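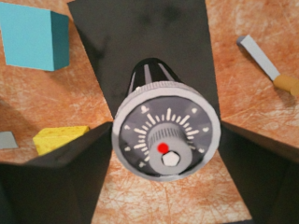

The Skestus two-arm bench package is sold to schools, small workshops and housing providers that want to know which chores a machine can take over before they pay for hardware. The buyer receives a simulated room, a pair of robot arms on a shared work table, and a set of everyday tasks: tidying, sorting, turning a control, moving a hand tool out of the way. A one-year license costs $700. Hunbridge, the training center where the package was reviewed, bought its own copy.

Installation took most of a morning. The written guide is clear on the arms and poor on the task editor, where several menu names do not match the version supplied. Support answered one inquiry the next day and did not answer the other.

The review covered 260 attempts across the standard tasks. Picking up a block and setting it down in open space was the strongest result, and staff stopped watching these runs closely by the second afternoon. Flat items were a different matter. The arms often pushed a thin square along the table before getting a finger under it, and an operator wiping down a real counter would have finished first.
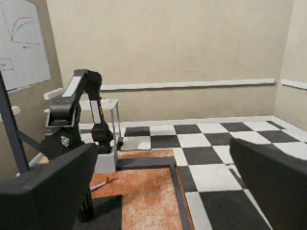

Lieven De Smet objected that speed is the wrong measure for a household. A person who cannot bend or grip well, he wrote, will gladly wait for a slow machine, provided it does not need to be rescued. He asked that the number of rescues be given more weight than the time taken.

The point was accepted, and the scoring was changed for the remaining runs. Under the revised scoring, sorting falls to second place and dial turning falls further. Fingers closed on the ring of a dial in most attempts, but holding a part and turning it to a chosen mark are separate skills, and the second is still weak. Recovery after a slip took up to 7 minutes, including the time needed to reset the task by hand.
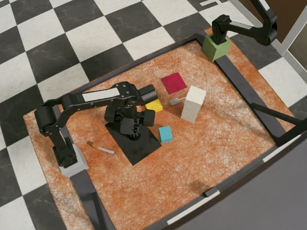
Shop-floor tasks
Review desk, Hunbridge
29th May

Workshop managers will be most interested in the mixed table, where small blocks, a tall block and a hand tool share the same surface. Clutter is normal in any shop, and the package deserves credit for including it. The tall block caused the most trouble. Arms that took a direct path to an item behind it tended to knock it over, and the supplied planner does not treat a fallen block as a reason to stop.

Tools with thin shafts were lifted more reliably by the handle. The package lets the user mark a preferred grip, and this feature worked well once the correct menu had been found. The same tasks were also tried in Goteo, an older and cheaper program. Goteo loads faster, but its objects slide in a way that makes every result look better than it should. Skestus is the more careful product — and the less flattering one.

Two arms did not halve the work. They share a table well when each keeps to its own end. Handing an item from one to the other failed too often for the task to be recommended to beginners.
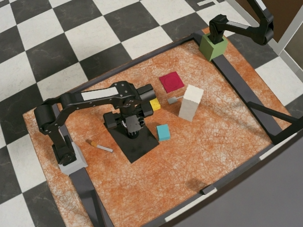

Segers wrote in to say that a simulated table proves little about a real one. Our benches have oil, bad light and people leaning over them, the message continued, and I would want to see the same tasks done on metal before I moved anyone off sorting.

Hunbridge shares that caution. A simulated result cannot show that a chore is ready to be handed over. It can show that a chore is not ready, and on that basis dials, thin flat items and shared lifts should stay with people for the present. Simple clearing of blocks and boxed parts merits a supervised trial.

The package is recommended for training rooms with a technician on staff. Households should wait. The license may be returned unused until the end of June, and existing holders will receive the corrected guide at no charge.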